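Visit to the Edano cloth handling lab in Tadville

8 February 2020

Our bus came late to Tadville, and so we missed the coffee and the first words of welcome. The lab of Edano is on the upper floor of a building which was before a printing house. You must sign a paper at the door and leave your bag in a locker. I had hoped to see the big washing line downstairs, which belongs to the neighbor company Howells, but this was not open to visitors.

I went there for a simple reason. I write for the newsletter of our textile care association, and many of our members ask me if a robot can fold laundry in a normal laundry shop. I wanted to see with my own eyes how far this work has come. I also knew that Edano had a bad day in November, when one of their folding arms did not stop as it should, and I had asked before if they would speak about it. They answered yes, and they kept their word.

Our guide was Kerubo Nyanda. She is responsible for the test work, and she has a calm way of speaking which I found easy to follow. She began with the hand tools. A large part of the work at Edano is done by people who hold a gripper in the hand and fold cloth with it, many times, so that the machine later has good movements to learn from. The jaws of the hand tool have the same form as the jaws on the arm.

I was allowed to try it. It is harder than I thought. A thick towel is easy to take, but with thin cloth you often catch two layers when you want one. My first shirt looked as if somebody had slept in it. The young man beside me did a whole pile in the time I needed for one napkin, and he was polite enough not to look at mine. 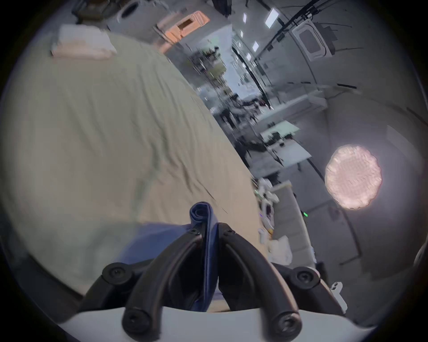
After the folding we sat down in a small meeting room and Ms. Nyanda told us about the accident. I will try to give it in the right order, from my notes.

The arm in question is of a model they call Toltard. It was on a long test with sheets. The plan was 300 folds without help from a person, and the arm had reached number 114 when the trouble began. The gripper closed on the edge of a sheet, but at the same time it took a part of the table cover which lay under it. The arm lifted. The cover was fixed to the table with clamps on the far side, so the arm was pulling against the table itself.

A force limit should have stopped the movement at once. The sensor in the wrist did measure the pull, and this can be seen in the log. But the limit had been changed some days before for a test with wet bath mats, which are heavy, and it was not changed back. So for the controller everything was still normal. The arm continued to pull, one clamp opened, and the cover came free with a strong jump. The clamp flew across the room and hit a cabinet. An operator was standing near the corner of the table. She got a bruise on the arm from the cloth and a bad fright, but nothing worse.

What worried the team more came after this. The operator pressed the stop button, and the arm did stop, but the jaws stayed closed. This is how they were designed, so that a load does not fall down. The cloth was still under tension, and a colleague went to pull it out with his hands. Ms. Nyanda said that this was for her the most dangerous moment of the day, and it is not in the log at all. She knows of it only because he told her.

One visitor asked why there was no fence. There was a line on the floor, she said, and a rule to stay behind it when the arm moves. The rule was followed less and less when the long tests became boring. I know this problem well from pressing machines, where people also put a hand in "only for one second."

They closed the test area for 30 days. These are the changes as I wrote them down:

The force limit is now saved together with the test plan, and it goes back to the low value when a test ends.
The clamps are gone. The table cover is held with strips which let go under a small pull.
There is a light barrier on the open side of the table.
A second button opens the jaws slowly, and it works only when the arm is stopped.
The first fold of each day is done at low speed with two persons present.

The repair itself was not so expensive. The damaged wrist part cost 2000 dollars, and the cabinet door they simply bent back.

I asked if the arm can now tell the difference between the sheet and the cover. The answer was: mostly. When both are of a similar color, it still makes mistakes, and then the low limit has to catch it. I was glad that she did not make it sound better. At the demonstration the arm folded pillow cases without problem, then stopped on a fitted sheet with an error message, and an operator had to release it with the new button. The jaws opened very slowly — it took so long that some of us thought it was broken.

For our members with a small shop, I would say wait still. The arm is slower than a trained person and the space it needs is large. But if you already have any machine that grips or pulls, please look at the limits which are set in it, and ask who changed them last. I have done this in our own shop after I came home, and for the old sheet feeder I could not find any answer.

The next visit day at Edano is not yet fixed. Who wants to join can write to me, and I will put the name on the list. Bring flat shoes, the stairs are steep.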